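Home - Forums - Hosting - Members - Search

Moving a small blog off shared hosting

niswood_nia
My shared plan at Clellus renews in November. The blog gets 1000 visits on a good day and the admin pages drag every evening. Is a small VPS worth it?

tallowby
Stay put and turn on caching. Mine went from 8 seconds to under two.

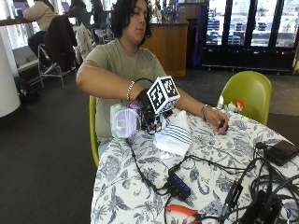 Re: Moving a small blog off shared hosting

lgittins
Disagree. Caching does nothing for the admin side. I moved to Morgan's smallest VPS and would do it again.

tallowby
And who patches it? She has one blog - 300 posts at most.

lgittins
Updates are automatic. Backups you do have to set up yourself.

niswood_nia
Caching is already on. I'll ask Clellus what the process limit is before I pay for anything.

Recent threads
Wurnby mail going to spam
DNS change still not showing
Moving a domain to Morgan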